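Hang-drying shirts: notes after one summer

3/6/25

I stopped using the dryer for shirts last August and have kept to it. These are the settings and habits that stuck, mostly written down so I can stop repeating them to Kenna Mowat by text.

Spin speed matters more than detergent. The washer defaults to a much faster spin, and at that speed the creases set along the placket and stay there. I run shirts on the slow cycle, no more than four to a load, and take them out as soon as the drum unlocks. They come out heavier and drip for a while. I put a tray underneath.

Before hanging, I do up one button near the middle and leave the rest open. With every button closed the front dries slower than the back, and the collar gets pulled out of line. With none closed the panels swing apart and the shoulders slide off the hanger. Then I hold the hem and pull straight down, once on each side, and run a thumb and finger along the collar seam.

Hangers: I tried the padded ones from Estach and gave them up. The padding holds water and the shoulders were still damp after 36 hours in a cold room. Thin wire is fine for a light shirt if it's coated. Bare wire rusts at the twist, and rust on a pale collar is permanent as far as I can tell.
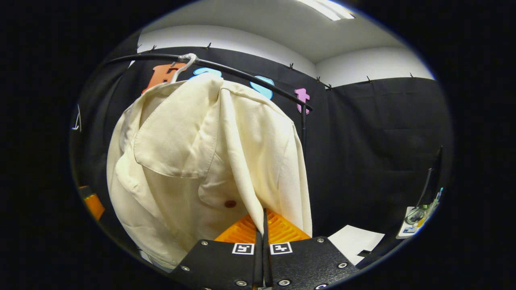 Spacing is the other variable. I leave a hand's width between garments, more in winter. A small fan on low, pointed past the clothes and not at them, takes up to 3 hours off the drying time in my back room.

Ironing is now limited to collars and cuffs, done while there is still a little moisture in the cloth. Heavier cotton still needs the full board, and I have no fix for that. I have a linen one from Núñez waiting in the basket and will try it with the slow spin next.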